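Chapter 9
Standing Sets and the Life of a Series

In this chapter
What a standing set is and how it differs from a swing set
How the script decides which rooms get built
Floor plans, wild walls and doors
Dressing a room for many episodes
Fold and hold: storing a set between seasons

Key terms
standing set, swing set, wild wall, backing, set dressing, hero prop, continuity book, fold and hold, amortization

Most television series return to the same few rooms week after week. Viewers learn these rooms well. They know which door leads to the kitchen and where the stairs go, even if no character ever climbs them on screen. A viewer who has followed a family drama for three seasons could probably draw the living room from memory, and would get most of it right.

Chapter 8 followed the location department through a day of shooting in a real house. This chapter moves onto the stage. It looks at the sets that are built before the first day of a season and stay up until the last one. The art department spends a large part of its budget on them, and the writers, the director and the camera crew all have to live with the result.

Standing sets and swing sets

A standing set is a set that remains in place for the run of a season. The family kitchen, the squad room, the bar and the hospital corridor are common ones. A swing set is put up for a single episode, or for a few scenes in it, and then taken down so the floor space can be used again. A motel room where a witness is hiding is usually a swing set. If the witness turns out to be popular with the audience and comes back, the motel room may be put up again the next season as a standing set.

The difference is mainly one of money and time. A standing set costs more to build, but the cost is spread over every episode in which it appears. Accountants call this amortization. The cost of a swing set is charged to the episode that needs it. For that reason a writer who asks for a new location late in a season will often be asked to move the scene into a room that already exists.

The amortized part of the budget, also called the pattern budget, is settled before shooting begins. It is hard to change afterward. If the pattern assumes that six days out of eight will be spent on stage, then an episode with five days of location work has to be balanced by another episode that hardly leaves the building.

Case: the rooms of Seltden

Seltden was an hour-long drama about two sisters who take over their father's radio station in a small lake town. It was shot at the Tomaszewski stages, with exteriors in the town of Stullalard. The pilot used real interiors throughout. When the series was ordered, the production designer, Trudy Katene, had nine weeks to turn those interiors into sets.

She began with the scripts. Her assistant read the first four and made a list of every interior scene, the room it took place in, the time of day and the number of characters present. The radio booth came first by a wide margin. The older sister's bedroom came second, and that surprised the producers, who had expected the kitchen to matter more. The scripts kept sending the sisters upstairs to argue out of their father's hearing.

In a memo to the producers dated 4 April 2018, Katene proposed four standing sets: the booth with its hallway, the kitchen, the bedroom and the office of the local paper. The station and the house were to share one stage. The bedroom had been a cramped attic room in the pilot, and she asked to make it wider by four feet on one side. Her note on this was short: "Two people cannot fight in the pilot bedroom unless one of them is on the bed."

The request was approved. The four sets together covered 1,747 square feet, not counting the space behind the walls. That space matters more than beginners tend to think. Lights, cables, painted backings and fire lanes all need room, and a stage that looks half empty on a plan can be full once the lights are hung.

Planning the floor

A floor plan for a standing set is drawn with the camera in mind. Rooms on stage are usually larger than their real counterparts. A bedroom that feels right on screen may be half again as big as one in an ordinary house, and the furniture stands a little away from the walls so that people can pass behind it.

Most walls are built so they can be removed. A wall of this kind is called a wild wall, or said to be "wild." Taking one out lets the camera back up and use a longer lens. It also takes time. Four grips may need ten minutes to pull a wall and longer to put it back, with the pictures rehung at the right height. A director who plans all the shots facing one way before turning around saves the crew a good deal of lifting.

Doors are decided early. Each one gives an actor a way to enter, and each one commits the production to showing something on the other side. A door that opens onto nothing needs a backing, either a painted cloth or a short piece of hallway. On Seltden the bedroom door opened onto a landing five feet deep with a stair rail and no stairs. Actors going "down" walked to the rail, turned and bent their knees. The shot was framed above the waist.

Windows raise a similar problem. A standing set has to work at noon and at midnight, in summer and in snow. The simplest answer is a curtain. The next simplest is a translucent backing that can be lit from behind for night and from the front for day.

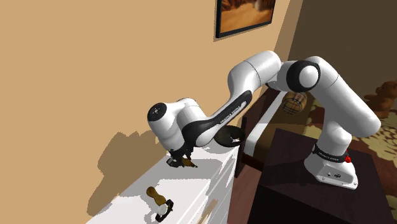
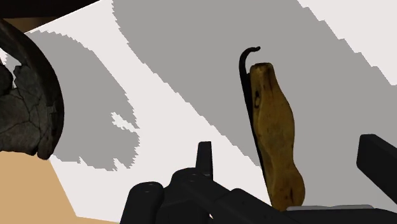

Furniture is the next layer, and it belongs to the set decorator. The decorator works from the designer's plan but makes many of the choices that viewers notice first. Tone is one of them. A white dresser on one side of a bedroom and a nearly black table on the other, as in the first of the two pictures, put a strong light area and a strong dark area in the same room. An actor in a pale shirt will stand out against the table and tend to fade into the dresser. The decorator and the costume designer have to talk about such pairings before anything is bought - and again whenever a character gets a new wardrobe.

Large pieces also fix the movement of a scene. A dresser gives a character something to do. She can open a drawer, put down her keys or turn her back on the person she is talking to. A table invites someone to sit or to lean. Directors who come in for a single episode generally ask for the furniture plan along with the script, and they mark their blocking on it. If they want to move a large piece, they must ask, since it may have been seen in the same spot in every episode so far.

Dressing a room for the long run

Set dressing covers everything in a room that the actors do not handle. Objects that they do handle are props, and belong to another department. The line between the two is crossed often. A lamp is dressing until a character throws it.

A film set has to hold up for a few days of shooting. A standing set may be in use for years, and the audience sees it from every side. Decorators for long series therefore leave gaps at the start. A shelf that is full in the first episode cannot show that time has passed. A shelf that fills slowly, with a trophy in one season and a baby picture in the next, can tell part of the story with no dialogue.

The opposite approach is common in comedy. On the multi-camera sitcom Clodano, which was taped before an audience, the apartment hardly changed over its whole run. The same blanket lay over the same couch. The producers felt that the room was part of the welcome, and that viewers who came in during the fifth season should find it just as earlier viewers had.

Either approach depends on good records. The art department keeps a continuity book with photographs of each wall, each tabletop and the inside of any drawer or cupboard that has been opened on camera. Pictures are taken at the end of every shooting day. When a scene is picked up weeks later, the on-set dresser goes through the book and puts every object back where it was. Books for long series can run past 1,000 pages, and on most productions they are now kept as searchable files.

Wear is a further matter. Paint rubs off around light switches, rugs flatten along the actors' paths, and chair legs loosen. Some of this helps the room look lived in. The rest has to be repaired overnight. Katene's crew kept two identical copies of the booth chair, and changed them over when one began to squeak.

Fold and hold

When a season ends, the sets must go somewhere. If the studio has a tenant waiting for the stage, the walls are numbered, unbolted and stacked in storage. This is known as fold and hold. The dressing is wrapped, boxed by wall and listed, and the floor is marked or surveyed so that everything can go back in the same position.

Storage is paid for whether or not the series is renewed, so the decision to hold is a small bet on the future of the show. Seltden finished its first season in September and was held through the winter. The kitchen came back with a new ceiling piece, which the camera crew had asked for, and the newspaper office did not come back at all. The writers had used it in only three episodes.

Section 9.1 takes up the script breakdown in detail, using the first four Seltden scripts. Before reading it, choose a series you know well and draw the floor plan of its main set from memory. Mark every door and note where you think the camera usually stands. Keep the drawing. You will need it again in Section 9.3, on wild walls.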